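How to clean and look after a kettle barbecue over winter

A kettle barbecue that gets put away dirty in autumn will be a greasy, rusty job by spring. The method below is the one we use at the Maltby Road workshop in Jirnville, and it suits most charcoal kettles with an enamelled bowl and lid.

What you need

A stiff nylon brush
A plastic paint scraper
Dish soap and a bucket of warm water
Baking soda
Two old tea towels
Canola oil

Step 1. Empty it out

Leave the barbecue for a full day after the last cook. Tip the ash into a metal garbage can with a lid, then lift out both grates. Ash left in the bowl draws moisture and will eat through the vents first.

Step 2. Scrape the lid and bowl

The black flakes inside the lid are baked-on grease and carbon, and the enamel underneath is usually fine. Push them off with the plastic scraper, working from the top down. Don't use a metal scraper or a wire wheel. Once enamel is chipped it can't be properly fixed at home, and rust will spread out from the chip.

Step 3. Wash

Wash inside and out with warm soapy water. For brown smoke stains around the vent, mix baking soda with enough water to make a paste, leave it on for 10 minutes and wipe it off.

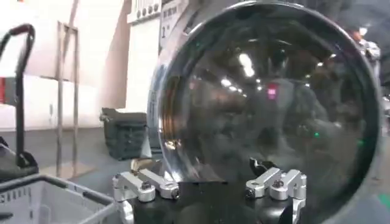

Rinse twice. Soap film left on a dark finish dries to a grey haze that is hard to shift later. Dry everything with a tea towel, including the undersides of the handles and the leg sockets.

Step 4. Oil the grates

Scrub the cooking grate, dry it and wipe on a thin coat of canola oil. Cast iron grates need to be baked as well: an hour in the oven at 180 °C, or over a small charcoal fire before you start the rest of the job.

Step 5. Store it

A shed or garage is best. If it has to stay outside, leave the bottom vents open a crack under the cover so damp air can get out. Check it in December and again after the thaw.

Replacement vents and ash catchers for older kettles can be ordered through Halliday Hardware in Pokham. Measure the bolt spacing before you order.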